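Compte rendu de la réunion d'août, groupe « Corvées »
Notes prises par Danuta Sobczak

On a commencé avec un bon quart d'heure de retard (la salle était fermée à clé, encore), donc j'ai noté vite et il manquera sûrement des bouts. Complétez si vous voulez !

Point 1. Où en est-on avec le rangement ?

Clendov voudrait qu'on annonce un robot capable de ranger une cuisine avant Noël. J'ai dit tout de suite que ça me paraissait très optimiste, et Standen est plutôt de mon avis. En simulation, on avance quand même, et ça fait plaisir à voir.

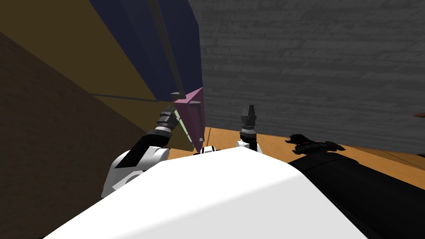 Les deux bras, c'est ce qui nous a occupés le plus longtemps. Jacobs trouve que la coordination progresse, moi je regarde surtout la place qui reste pour travailler : la pince gauche se retrouve presque collée au panneau rose, l'autre pointe droit vers le haut, et le corps blanc du robot cache une grande partie du sol. Dans une vraie cuisine, avec un enfant qui passe et un tiroir resté ouvert, je ne signerais pas.

Point 2. Portes vitrées et placards

Puvon a demandé si on pouvait passer directement aux meubles à vitre. Longue discussion, un peu vive ! Il a proposé 4 séries d'essais, on est tombés d'accord sur 2, avec jusqu'à 3 reprises par série. Au-delà, on arrête et on regarde ce qui coince. 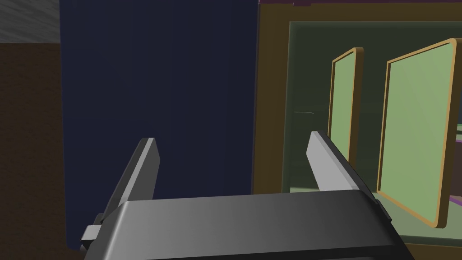

Standen a rappelé qu'une vitre reste un piège pour les capteurs, et que dans un magasin il y en a partout. Pour la mise en rayon, on reste donc sur les étagères ouvertes, au moins jusqu'à la prochaine réunion.

Point 3. Ce qu'on répond à Clendov

Réponse courte : pas encore. Jacobs rédige le courrier, je relis, et on ne promet aucune date (j'insiste, on s'est déjà fait avoir avec la vaisselle).

Reste à faire : Puvon réserve la salle et récupère la clé la veille.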